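Speaker notes - "Teaching a kitchen to a sixth form club"
Hülya Bozkurt, Orstead robotics club
May 19, 2023

(Print big. Last time couldn't read own writing. Water on the left of the lectern.)

START

Hello, thanks for having us. Skip the long intro, programme has it.

Who we are: Orstead, after-school club, mixed ages, mostly year 12. I teach physics. Not a roboticist. Say that early, people relax.

What the talk is: one project, one year, a robot arm in a simulated kitchen. What went well, what I'd do differently, what it costs in hours. Stop me for questions whenever, don't save them.

WHY SIMULATION

Short version - money. We had a small desk arm for two years, mostly broken. Students queued to touch it. One driving, the rest on their phones.

With a simulator everybody has an arm. School laptops, the older ones struggle, see later.

Also breakages. You can drive the arm straight through the worktop, press reset. Nobody fills in a form.

Be fair here though. Something is lost. Noise, weight, the smell of a hot motor. Two students left for the Gestden group who build real things and I think that was the right choice for them. Say this properly, don't rush it.

HOW WE GOT GOING

January start. Mistake! Mocks. Half the club vanished for three weeks, came back having forgotten everything. Start in the autumn if you can.

First weeks no arm at all. Paper. Students wrote out instructions for moving a bottle from the back counter to the island. Another student follows them exactly, with oven gloves on. Chaos. Best session of the year. Do the oven glove story if the room is warm, otherwise skip.

Point to get across: "pick up the bottle" is about thirty decisions. Where is the hand now. Which way is it turned. What's in the way. How hard to squeeze. When do you let go.

Then keyboard driving. Arrow keys, plus a few more for up, down and twist. Everyone awful at it. Forward for the arm isn't forward for the camera, they all got caught by that. Took a whole session to stop shouting.

THE TASK

We called it Hiseck. Students' name, don't ask me, it stuck. Rules fit on one page:

- arm starts over the island
- get one named thing from the back counter
- put it down on the island, upright
- nothing else knocked over
- two minutes

Sounds easy. Wait for laugh.

Scoring: 100 points for a clean run, lose some for each knock. We changed the penalties three times and the students argued every time. Let them argue, it was good for them. They ended up writing a better rule than mine for what "upright" means.

(SLIDE - leave up while talking about reach) 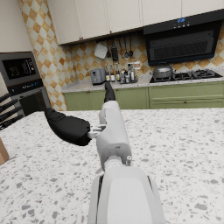
Priya's comment at the spring open evening was that the kitchen is far too tidy, and that a club trained on it would fall over in any real house, hers in particular. She wanted dirty plates, a wet tea towel, somebody's homework on the worktop.

Fair point and I've thought about it a lot. My answer: yes, start tidy, then mess it up. We added clutter in the last half term and scores dropped like a stone. Students cross, then interested. Some of them went back and rewrote things they had sworn were finished.

REACH AND VIEW

Back to the slide. Two things to talk over, keep it quick.

One, the arm itself gets in the way. Big white arm up the middle, and you're trying to see past your own wrist to a row of bottles on the far counter. Beginners always want to drive straight at the thing. Better ones go round. Nobody taught them that, came from failing.

Two, the distance. Bottles look close to the upright finger, they're by the far wall. Ask the room to guess how often my lot closed the hand on thin air. Every single one of them did it, me included, in front of the head.

Fix was boring. Move, stop, check the numbers, move again. Slow. The fast students hated it.

Story of the sticky note: one pair had "STOP LOOKING CHECK THE NUMBERS" taped across the top of the laptop. Still there I think.

THE DATA BIT

Keep this simple, mixed audience.

After keyboard driving the students wanted the arm to do it by itself. So every run got saved, good and bad. By the end 3,765 runs. Of those 1,880 we kept for training, the rest chucked - crashes, people messing about, a whole lunchtime where somebody left a book on the space bar.

Sorting was the real work. I'd planned one session. Took five. Students in pairs, watch a run, keep or bin, write why. They disagreed constantly. Does it count if the bottle wobbles? If the arm brushes the toaster but it doesn't move?

Say: this was where the learning was. They found out that the machine copies what you keep. One pair kept all their own runs out of pride, and their arm learnt to hesitate in exactly the place they did. Pause for that one.

Results, be straight about them. Tidy kitchen, trained arm did all right with the tall bottles. Poor with anything short. With clutter, poor all round. We don't have a neat number and I won't pretend, we changed the rules too often to compare. Next year: freeze the rules by half term. Write that on the wall.

KIT AND HOURS

People always ask so do it before questions.

Laptops: ordinary school ones. Oldest batch ran the kitchen at a crawl, we turned the shadows off and that helped more than anything. Training done overnight on the one decent machine in the computing office. Label it DO NOT SWITCH OFF. Then label the plug as well. We lost a night before we labelled the plug.

Software: starter code from Baysal, the teaching pack, handed on by another school. Good bits - the save and replay. Bad bits - the install guide, out of date, two of my year 12s rewrote it. Copies on the table at the back, take one.

Hours: one after-school session a week, ninety minutes. Plus my evenings. More of my evenings than I told the family. Second adult in the room makes a huge differnce, even one who knows nothing about robots. Someone to say "read me the error message".

WHO TURNS UP

Don't skip this even if short of time.

First year with the desk arm it was the same handful, all confident, all already coding. With the sim we got others. A student who does food tech came for the kitchen and stayed, ended up our best at working out what order to do things in. She could look at a counter and say move that first. None of the coders could.

Sorting sessions also pulled in people who'd never have typed a line. Careful, patient, opinionated. Give them real jobs, not the tidying up.

What didn't work: competition day. We did a knock-out and the losers were done in ten minutes and sat there. Do a league. Everybody gets the same number of goes.

WHAT I'D CHANGE

Quick list, read it out:

- start in September
- paper and oven gloves first, keep that
- clutter in from week six, don't wait
- freeze the rules
- agree keep-or-bin before anyone records anything
- name files properly!! We had "final", "final2" and "final use this"
- get the desk arm mended and let them try one run on it at the end, they've earned it

On that last one. We've been offered an afternoon at Gestden on their real arm. No kitchen, just a table. Students already worried it'll be nothing like the sim. It won't be. Want them to find out for themselves and write down what's different.

QUESTIONS I'LL PROBABLY GET

Can younger ones do it? Year 9 yes for driving and sorting. Training part, they'd need somebody next to them.

Is it just a video game? Had this from a parent. Bits of it feel like one. Show the rules sheet and the keep-or-bin log, that normally does it.

Marking / coursework? Not for us, club only. Others have used the log as evidence, ask them not me.

Do they need maths? Some angles. Mostly they pick it up when the arm goes the wrong way.

Can we have your runs? Yes, the kept ones, and the binned ones if you'd like a laugh. Email on the handout. Check the handout has the right email, it didn't last time.

IF TIME LEFT

Replay of the first ever clean run. Sound off, the shouting is terrible. Let it play to the end, don't talk over it.

Thank the two who rewrote the install guide, they're in the room, back row. Collect the adaptor from the projector.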